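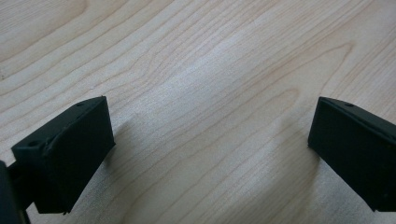 **How much soup do I need to cook for 20 people?**

Eight liters is enough if you serve bread with it. This gives each person one full bowl of 400 milliliters. If you want everybody to have a second bowl, cook more and use two pots.

# How to cook and serve a lentil soup lunch for 20

I moved to Tedton nine years ago, and every March I cook this lunch for the people of our street. I learned the soup from my neighbor Solange Kowalchuk, who cooked for large families all her life and never wrote anything down. I have written it down, with the mistakes I made in the first years.

## What you need

For the soup:

- 1,000 grams of brown or green lentils
- 6 large onions
- 8 carrots
- 5 celery stalks
- 10 cloves of garlic
- 4 tablespoons of tomato paste
- 150 milliliters of olive oil
- 2 tablespoons of ground cumin
- 4 bay leaves
- 6 liters of water
- salt, pepper and the juice of three lemons

For the kitchen, you need a pot which holds 12 liters. A pot of ten liters can do the work, but stirring becomes difficult and the soup goes over the side. You also need a long spoon and a ladle. I recommend to measure your ladle with water before the lunch. Mine holds 200 milliliters, so I know that two ladles make one portion.

## The evening before

Wash the lentils in a sieve and look through them with your fingers. Small stones are rare, but I have found two in my life and one of them was found by a guest. You don't need to soak brown or green lentils.

Peel and cut the onions, carrots and celery. Keep the onions in a separate closed container, because they go into the pot first. All of this can stay in the refrigerator during the night. The garlic I cut only in the morning, as it becomes bitter when it waits.

Think also about the bowls. Twenty equal bowls are not necessary. Put out everything you have, fill one of each kind with water from the ladle, and see how high two ladles come. A wide flat bowl looks half empty with the same quantity, and then people believe they received less. I put the deep bowls in one stack and the wide ones in another, and I keep the wide ones for the bread and lemon.
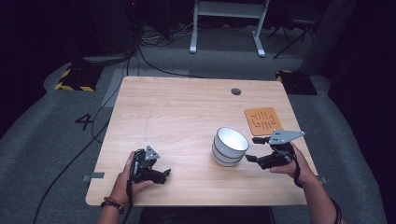
*A stack of white bowls, with a small orange mat toward the back of the table.*

## Cooking the soup

I start at 9:00 if we eat at noon. A large pot is slow, and this is what I did not understand in the first year. Six liters of cold water on a home stove can need 40 minutes before it boils. Heat part of the water in a kettle and you will save a lot of time.

1. Warm the oil in the big pot on medium heat. Add the onions with one teaspoon of salt and cook them for 20 minutes. They should be soft and yellow. Stir often, since the bottom of a large pot is hotter in the middle.
2. Add the carrots and celery and cook for 10 more minutes.
3. Add the garlic, cumin and tomato paste. Stir for two minutes, until the paste becomes darker.
4. Put in the lentils and bay leaves, then the water.
5. Bring to a boil. Turn down the heat and put the lid on, leaving a small opening.
6. Cook for 45 minutes and then taste some lentils from the bottom. If they are still firm, give them ten minutes more.
7. Take out the bay leaves. Add three teaspoons of salt, stir, wait five minutes and taste again. Continue one teaspoon at a time.
8. Add the lemon juice when the heat is off.

If you like a thicker soup, take out one liter, crush it with a fork or a blender, and return it to the pot. Maximiliano Cifuentes from our street always wants it thicker, and I always crush a little more than I planned.

## Serving

Serve from one place and let the people come to you. Carrying full bowls through a room with 20 persons and several children is not a good idea, and I have washed a carpet because of it. Leave the pot on the stove on the lowest heat. One person holds the ladle and another one passes the bowls.

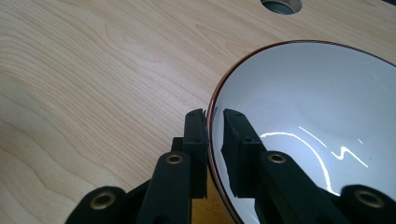 Fill each bowl to a finger below the rim. It is tempting to fill more, but the guest must walk with it and also needs space for bread. Start with the children, because their soup should cool for a few minutes before they eat. Bread, lemon pieces and chopped parsley stay at the far end, so the line keeps moving while people decide.

Before anybody gets a second portion, look if all the guests have had the first one. Somebody is usually outside on the phone.

## What to do with the rest

Don't leave the big pot standing all afternoon. Divide the remaining soup into shallow containers and put them in the refrigerator within two hours. It keeps three days there, or three months in the freezer. When you warm it again it will be very thick, so add a glass of water and taste the salt once more.

For the pot, fill it with hot water immediately after it is empty. Lentils that have dried on the bottom need a whole night of soaking.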